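Umley Rail and Coach Packages: Progress Report to the Regional Tourism Fund

Reporting period: second half of the grant, to the end of April

1. Status

The itinerary development work is on schedule. Eight packages were specified in the grant agreement. Six are loaded in the booking system and open for sale to tour operators. The remaining two, both using the Pilten branch line, are waiting on confirmed summer train times and will be loaded when the carrier releases them.

Spending is within the approved budget lines. Printing came in under estimate and ground transport over. A request to move the difference between the two lines was submitted with the last claim and has not yet been answered.

2. Contracting

Room allotments are signed with all hotels on the Umley list except one property in Barua, which changed ownership during the period. The new owner has accepted the rates in principle but wants a shorter release period. Our position is that 21 days is the minimum workable for coach groups. If this cannot be settled, the Barua night will move to the second-choice hotel, with no change to the package price.

Coach supply is contracted with a single company for the first season. The contract allows substitution of a smaller vehicle when a group falls below the minimum number. It does not cover driver accommodation on split nights, and that cost is now shown separately in the costing sheets.

3. Booking system

The Clorus inventory module went live for trade users in this period. Operators can see allotments, hold space and release it without contacting the office. Holds expire automatically. Two faults were logged:

Holds placed close to midnight were given the wrong expiry date. Fixed.
Single supplements did not carry through to the operator invoice on packages with more than one hotel. A manual check is in place until the next release.

By the close of the period 59 operators had accounts, against a target of 50. Accounts with no login since activation are included in that figure and will be reported separately next time.

4. Sales

Forward bookings stand at roughly 300 passengers for the season. Demand is concentrated on the two shortest packages. The four-night Barua package has sold poorly, and operator feedback points to the late arrival on the first day. An earlier connection through Pilten is being tested on paper.

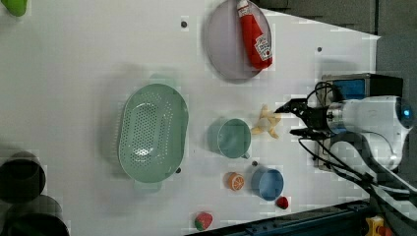
Meal arrangements are the main item still open on the short packages. Group lunches were costed on a fixed menu at one stop per day, and two operators have asked for a self-catered option on the Pilten day, where the only restaurant cannot seat a full coach. The costing for this option covers cold food, disposable tableware and cleaning, with a small allowance for reusable items of the ordinary kitchen sort, such as a plate, a colander and a bottle of ketchup. It will be offered as a priced extra and will not be built into the base rate.

5. Next period

Load the two Pilten packages.
Close the Barua hotel contract or switch property.
Confirm the supplement fix in Clorus and end the manual check.
Issue second-season rates to operators by September.

The next claim will be submitted with the third-quarter accounts. A decision on the budget transfer is needed before then, as the final coach deposits fall due in the same quarter.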